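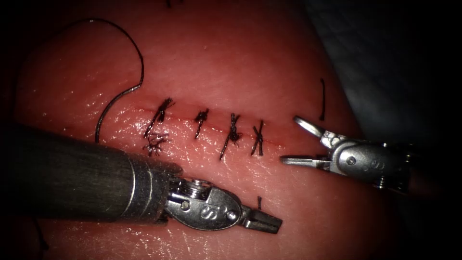
¿Se celebra este año la muestra de cine de Havora?
La muestra se celebra en la sala Bermúdez, con las fechas previstas y con menos público en cada sesión. La sala tiene 208 butacas y se venderá solo una parte. Los abonos comprados antes del cierre siguen siendo válidos y no hay que canjearlos.

El programa completo se publicó el 17 de julio de 2020. Son 49 títulos entre largos y cortos, casi todos rodados antes de que se pararan las producciones. La sección de óperas primas es la que más ha crecido. La de documental, en cambio, pierde dos películas cuyos distribuidores prefieren esperar al invierno.

Wilson Muñoz, que lleva la programación desde la edición anterior, ha cambiado el orden habitual y abre con una comedia. Se trata de Rotholm, de Dilani Sikder, la historia de un hotel de balneario que se queda sin agua a mitad de temporada y cuyo director decide no contárselo a los huéspedes. Dura hora y media. La primera mitad funciona mejor que la segunda, que repite el gag de las cañerías más veces de las necesarias, pero el reparto la sostiene. Montri Chuensuk hace de recepcionista y se lleva las mejores escenas casi sin hablar. Se verá en versión original con subtítulos, y habrá un segundo pase a la mañana siguiente. 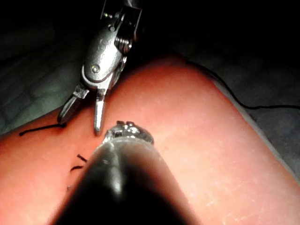

Dredura, la película de clausura

Anselmo Cáceres tardó seis años en terminar Dredura y se nota en la pantalla, para bien y para mal. Cuenta la vuelta de una hija al pueblo minero donde su padre fue proyeccionista. Hay cine dentro del cine, rollos guardados en latas y una sala cerrada que nadie quiere comprar. El guion se apoya demasiado en la voz en off durante el primer tramo. A partir de la llegada del hermano, la película encuentra su tono y ya no lo suelta.

Nelly Cuadros interpreta a la hija. Es su primer papel protagonista después de muchos secundarios en televisión, y Cáceres le dedica planos muy largos en los que apenas ocurre nada. La escena de la cena, rodada en una sola toma, es lo mejor de la muestra entre lo que hemos podido ver hasta ahora.
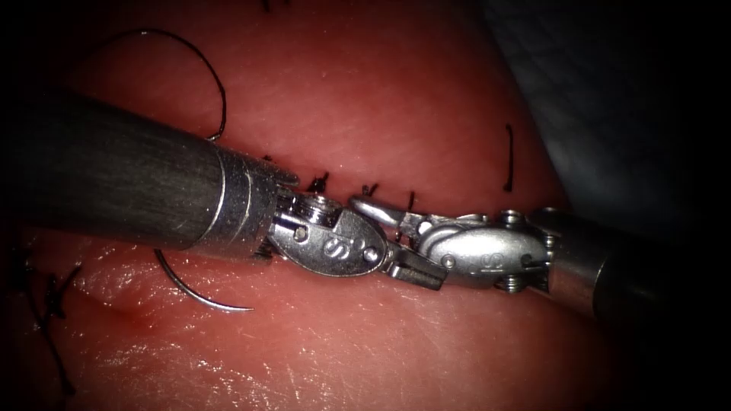 El montaje es lo que más se va a discutir a la salida. Cáceres mezcla material rodado en formatos distintos, incluidas cintas domésticas de los años ochenta, y no intenta igualarlos. Cada cambio de formato queda a la vista, como la línea de sutura que cruza el tejido entre los dos instrumentos quirúrgicos de la fotografía. A veces el contraste ayuda a separar lo que recuerda la hija de lo que pasó. Otras veces corta una conversación que iba bien, sobre todo en el tramo del juicio. La copia que se proyectará es la misma que se terminó en junio, sin la escena del río que aparecía en el tráiler.

Entradas y horarios

Las entradas sueltas cuestan 4 euros y se compran en la web de la sala. La taquilla abrirá una hora antes de cada sesión y solo para recoger reservas. Las butacas van numeradas. El año pasado pasaron por la muestra 1.355 espectadores, cifra que la organización no espera repetir.

El coloquio con Dilani Sikder será por videoconferencia, al acabar el segundo pase de Rotholm. Cáceres y Cuadros han confirmado que asistirán a la clausura.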